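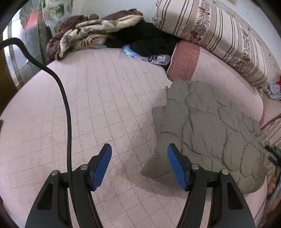
What does Lelasier do?

We make up beds, and we wash, mend and store the quilts that go on them, for guesthouses and family homes all over Wosmont.

Lelasier began with Ladan Moradi and one very large washing machine. Ladan had been taking in her neighbors' winter bedding every November, and the pile in her hallway kept growing until Eimear Ó Briain offered her the back half of a shop on Plinero Street. The two of them cut a doorway, put up shelves and got to work. We now have 16 people and 3 big drying rooms, and last year around 3000 quilts and covers came through that same doorway (we still haven't widened it!).

We love quilts, all of them. Thin summer covers with stitching in squares and diamonds, heavy puffy ones that never fold the same way twice, patchwork that somebody's aunt finished on a train. A pale pink cover pulled smooth with a thick olive-gray quilt on top is the kind of bed we could talk about all afternoon, and if you come by the shop we probably will.

Rostam Soltani runs the mending table. He restitches open seams by hand, evens out filling that has bunched up, and trims stray threads before a quilt goes back on its shelf. Hamidreza Shokri looks after the house visits, when we come to you, strip the beds, turn the mattresses and make everything up fresh. Virgil Lazăr drives the van and knows every steep staircase in town.

Our storage bags are plain cotton and come from Mazandarani, a small workshop two doors down. Each one has a cloth label with your name and the bed size, so the right quilt goes home to the right room.

The shop opens at 8 in the morning and there is usually tea on. Bring your bedding in whatever you have, a pillowcase is fine, and ask for Eimear if you'd like to see the drying rooms.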